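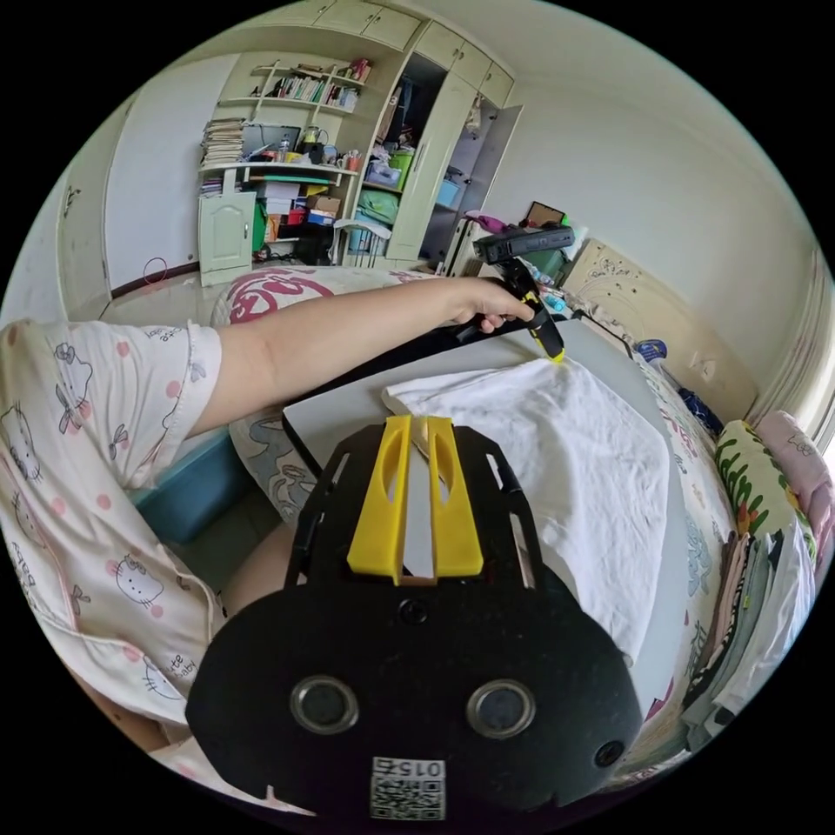
The Bed Is Also a Table

By R. Urbonaitė

In my first apartment in Platcombe there was one room, and in this room there was one bed, one chair and a window which did not close completely. For three years I did everything on the bed. I ate on it, I wrote letters on it, I sorted my socks on it. When my mother came to visit, she stood in the door with her coat still on and told me that a bed is for sleeping and for being sick, and for nothing else. I was ashamed, and I bought a folding table. The table was so big that after this I had to walk sideways to the kitchen.

I want to defend the opposite opinion. I think that the bed is the best work surface in a small home, and that we should stop to feel guilty about it.

Take the laundry. A sheet for a double bed is a very large thing, and almost no table is ready for it. You put it on the table, and half of it goes to the floor, where you have just walked with your shoes. On the bed there is place for the whole cloth and still place for the things you have finished. If you lay a flat board on the mattress first, you have also something firm under your hand, and you can pull the fabric smooth instead of only pushing the wrinkles from one side to the other. I learned the board from a neighbor. Before her I tried to flatten cotton directly on the blanket, and I can say that a soft thing on a soft thing gives no result.

My board came from a shop called Pillon, which sells shelves and leftover pieces of shelves. I paid 35 for it, and it is without doubt the most useful furniture I have, although it has no legs. In the daytime it lies on the bed, in the night it stands behind the wardrobe. The folding table could not do this. When it was folded it fell on people.

There are objections, of course. The first is hygiene. Friends tell me that I bring the dirt of the day to the place where I sleep. But what is on the bed when I do the laundry? Clean clothes. They are probably the cleanest objects in the apartment, cleaner than the pillow and certainly cleaner than me. A good bedspread helps with the rest. It goes over everything in the morning, it takes the dust and the crumbs, and in the evening it comes off. I would say that a bed without a bedspread should not be used as a table, and on this one point my mother and I agree.

The second objection is the back. It is true that a bed is low and that you will suffer if you stand and bend over it for two hours. So do not stand. Sit next to your work, with one leg up if you like, in your pajamas if you like. I find there is something good in doing the housework in pajamas with little cats on them. A person dressed in this way does not hurry, and she also does not start to clean the oven.

The third objection is about order. A table with things on it looks like work, they say, and a bed with things on it looks like mess. Here I must be careful, because I also had the famous chair with the clothes, and then the bed with the clothes from the chair.

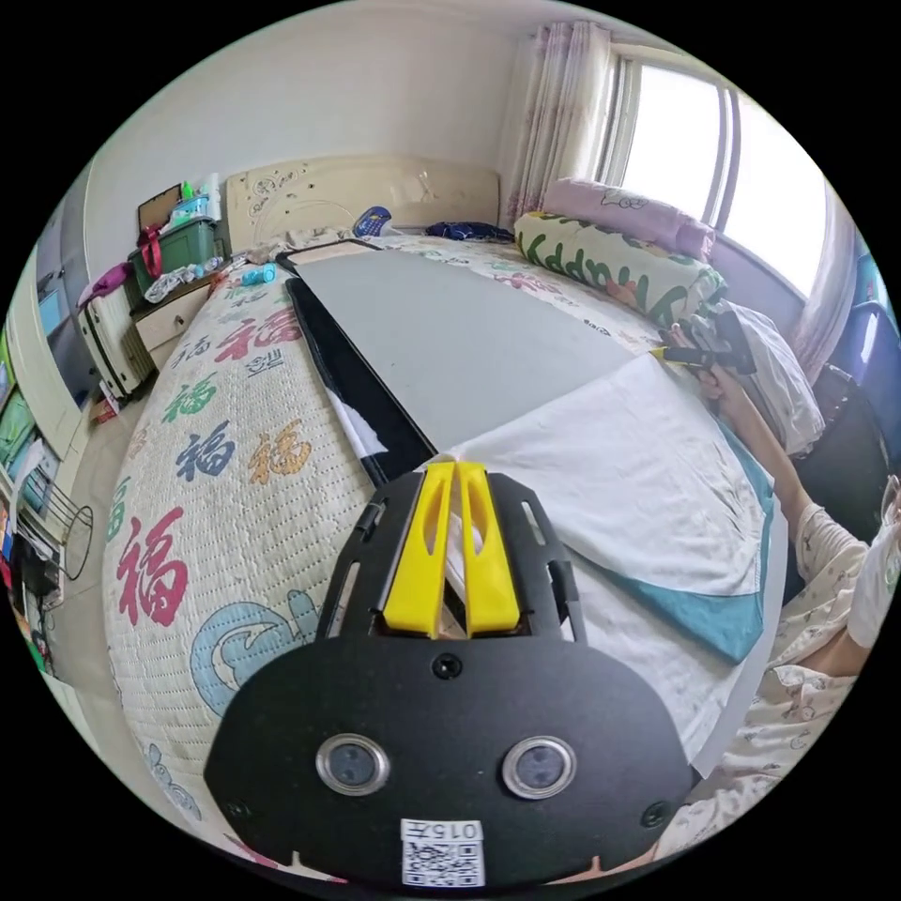
Order and Other Illusions

What I noticed after some years is that the bed forces me to finish. I can leave a pile on a table until August. On a bed I cannot, for at eleven in the evening I want to lie down, and everything which is still there must go somewhere. Sometimes it goes to the floor, I admit it. But more often I am too proud for this and I put the shirts in the drawer, where they should be.

It also helps to keep few things near. A nightstand with a drawer, a box with a lid or a strap, a bin on the floor beside you, and it is enough. I do not believe in the magazines which show a bedroom with one white vase. People need tissues at night. They need the small bottle and the other small bottle, and a corner where the folded pile can lean on a cushion while the rest is waiting.

And I do not believe in the gray and beige bedroom either. If you use the bed all day you look at it all day, so let it have something to look at. A quilt with the big 福 on it, again and again in red, navy, green and orange, wishes you good fortune every time you lift a corner of the sheet. Add a pink cushion, a curtain with flowers, a pillow with cactuses. A decorator would remove half of it. I would work in such a room with pleasure, especially next to a window in daylight, when you can see each fold in white cotton and you do not need a lamp.

My mother came again last spring. The folding table was already gone, given to a man who plays cards. She looked at the board on the bed, pressed on it with two fingers, and asked me if I had a towel that needed folding. Then she took off her coat and sat down on the left side, which is mine, and we did the whole basket before lunch.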